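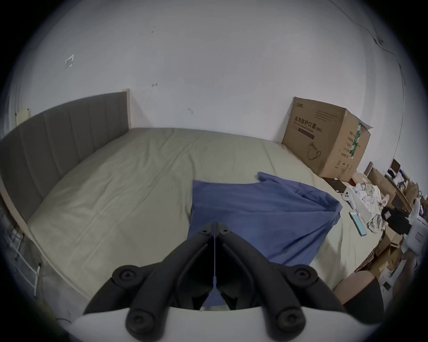 Search this site... Go

Bed-making and shirt-folding lessons help robots learn the ropes

Print this story | E-mail this story

A team in Flutdale is teaching robots to tidy a bedroom, and it is doing so one shirt at a time.

The Busbridge project has set up a full-sized bed in its workspace, and people spend their shifts there handling clothes with a gripper they hold in one hand. Each go is recorded and becomes one more example for a learning system called Ogola, which will later be asked to do the same jobs with a robot's arm.

By the end of October the team had gathered 906 recordings. Of those, 826 were good enough to keep, and project lead Stella Rweyemamu could hardly be more pleased.

"Cloth is wonderful stuff to work with, because it never lies the same way twice," she said. "You drop a shirt on the bed and it's a brand new puzzle. A person solves it without thinking, and we want all of that not-thinking written down!"

The gripper has two black fingers that close on the cloth, and the rules for using it are simple. Pinch, lift, move, let go. People are asked to work at a natural pace and to start from a different spot on the mattress each time. Creases in the sheet are left alone, and so is the usual clutter beside the bed, as real bedrooms have plenty of both.

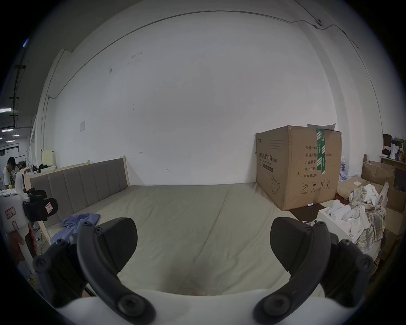
Seven pairs of hands

Seven people have taken turns so far, and Harpreet Gill, who checks the recordings, says he can now tell them apart by how they go for a sleeve.

"One of them always takes the corner nearest the headboard. Another goes straight for the middle and hopes," he said. "Both are useful. If everybody did it my way, the system would only ever learn my way, and I'm terrible at folding."

Recordings are thrown out when the fingers miss the cloth altogether and the person gives up. A miss followed by a second try stays in. Gill is especially fond of those, and has asked for more of them.

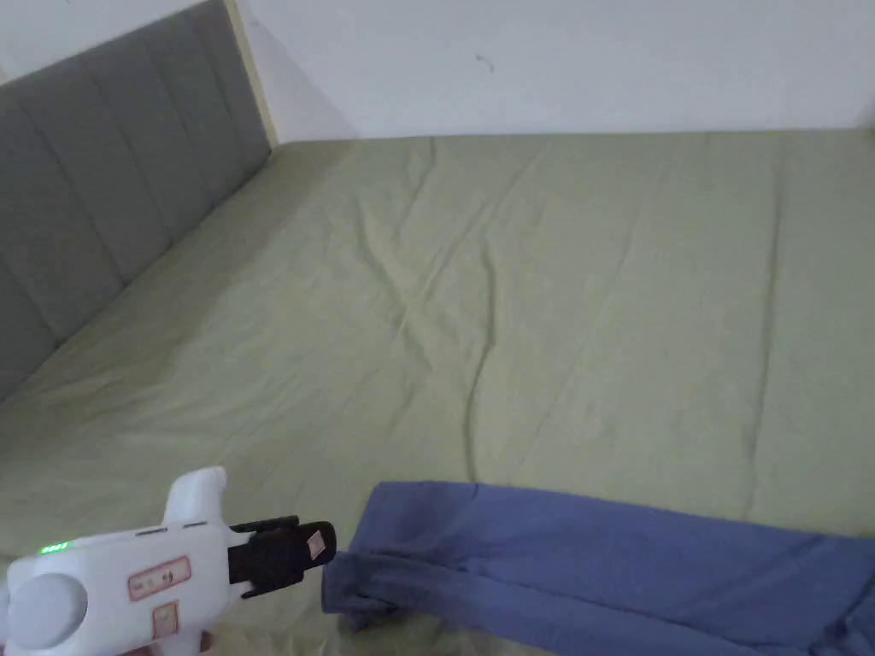
Closing in on the edge of a blue cloth at the Flutdale workspace.

The next stage adds towels and pillowcases, and after that pairs of people working on the same sheet. Funditz, the firm paying for the work, has agreed to cover 3 more months of recording.

Rweyemamu would like to see a robot fold its first shirt before then. "It will be slow and it will be lumpy," she said. "I'll frame it."

Print this story | E-mail this story

Comments (3)

dormouse_k: Brilliant. When it can do a fitted sheet on its own I will buy two.

Pat from the hill: My son leaves his shirts like that, and he has had far more than 906 goes.

tinlid: Do they keep left-handed tries as well? I'd love to have a turn.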